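Daylight and Blind Use in the Reading Room at Bullunari House
Friederike Lammers
Building Services, second-year project report

Summary

The reading room at Bullunari House, Whitcombe, is lit from one side by tall windows facing south-east. Users complain both that it is too bright and that it is too dark, often on the same morning. This project measured horizontal illuminance on a fixed grid of points, recorded the position of the blinds and the state of the electric lighting, and compared the two. The main finding is that the blinds are lowered early in the day against direct sun and then left down, so that the electric lighting carries the room for most of the afternoon even when the sky would be sufficient without it. A change to the blinds is suggested, together with a change to the switching.

1. Background

Bullunari House was built as a private residence and later divided. The reading room occupies what was the drawing room, and is marked on the current floor plans as Room 2. It is deeper than it is wide, measured from the window wall. The ceiling is white and was repainted recently. The rear wall is lined with shelving to just above head height and reflects very little light.

The windows have roller blinds supplied by Tesach in a grey screen fabric. Each blind has its own chain. The electric lighting consists of recessed fittings on a single switch by the door, so the row nearest the windows cannot be turned off separately from the row at the back. No dimming is fitted.

Side-lit rooms of this shape have a well-known weakness. Illuminance falls quickly with distance from the window, and the eye judges the back of the room against the brightness of the front. A desk that would be perfectly adequate in a windowless office can seem gloomy when a bright window is in view. This is a matter of contrast as well as quantity, and a light meter records only the second of these.

2. Aims

The project set out to establish how daylight is distributed across the room under overcast and clear skies, how the blinds are used in practice, and whether a simple alteration would reduce the hours of electric lighting without making glare worse. Heating and overheating were left out, although both are affected by blind position.

3. Method

Measurements were taken with a Jatetti handheld illuminance meter borrowed from the department. The meter was checked against the laboratory reference before the work started and again at the end, and no correction was applied. The sensor was held level at desk height on a small stand. Readings were taken with the operator standing on the side away from the windows.

Grid points were set out with a tape from the window wall and marked on the plan. Points falling on shelving or in the doorway were omitted. At each point the reading was allowed to settle and was then repeated. Where the pair differed noticeably, the point was measured again once the sky had steadied. An outdoor reading was taken on the flat roof before and after each run so that daylight factors could be worked out for the overcast case.

Blind positions were noted as up, half or down. Intermediate positions were assigned to the nearest of these. The lighting switch was noted as on or off. The librarian on duty was asked not to alter either during a run, but was otherwise asked to carry on as normal.

Users were not interviewed. A comments book is kept at the desk and entries mentioning light were copied out with the time of day where one was given.

4. Results

4.1 Overcast sky

Under an overcast sky with the blinds up and the lights off, illuminance fell steadily from the windows to the rear wall. The lowest value in the room was 50 lux, at the grid point beside the shelving in the north corner. This is too low for comfortable reading of small print. The front half of the room was acceptable throughout. The middle of the room was borderline, and moved above or below the target value in the course brief as the cloud thinned and thickened.

The calculated daylight factors followed the same pattern. They agreed fairly well with the values predicted by the hand method taught in the first year, except at the back, where the prediction was too high. The likely cause is the shelving. The hand method assumes one average reflectance for all interior surfaces, and dark book spines at the rear are not well represented by an average.

4.2 Clear sky

Clear conditions were harder to measure. Direct sun enters from early morning and moves across the front desks, and a point may be in sun at the beginning of a run and in shade at the end. Readings in direct sun were recorded separately and are not included in the averages.

At the second grid line, out of the sun, the paired readings were 1136 and 1140 lux, which is the closest agreement in the whole set and suggests that the meter and the stand were behaving consistently. The difference between front and back was much larger than under cloud.
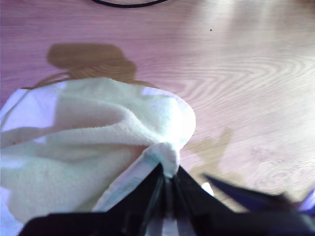

Whitcombe, July

The field notes for the clear-sky runs record sun falling directly on pale wooden tabletops. A light surface of this kind returns a good deal of what reaches it, and the contrast between the sunlit part and the rest is a more probable source of complaint than the windows themselves. Entries in the comments book support this to some extent. Most of the complaints about brightness refer to the desks or to the page, and few refer to the view out.

4.3 Blind use

The blinds nearest the door were the most frequently lowered. Once down, they were rarely raised again before closing — a result that matches published work on manually operated blinds in general. The electric lights were switched on soon after the blinds came down and remained on. On overcast days the blinds were sometimes found down from the day before.

5. Discussion

The behaviour of the room can be described as a sequence. Sun reaches the front desks, somebody lowers a blind, the back becomes dark and the lights go on. Later the sun leaves the facade but nothing prompts anyone to reverse the earlier steps. Each action is reasonable taken separately.

Two alterations follow from this. The first is to split the lighting circuit so that the rear row can be used alone. The second is to fit the blinds so that they rise from the sill, leaving the upper part of the window clear. Light from the upper part travels furthest into the room, and the existing blinds block that part first. Some high-angle sun would still reach the desks closest to the glass, and these could be moved back by a short distance.

6. Limitations

All runs were made in summer. Winter sun is lower and penetrates further, and the conclusions on glare should not be carried over without new measurements. Blind positions were observed only during visits. The comments book over-represents people who are annoyed enough to write in it.

7. Further work

A logger left in place at the rear desks would give a continuous record and remove the dependence on visits. The reflectance of the shelving should be measured directly and the daylight factor calculation repeated with the corrected value.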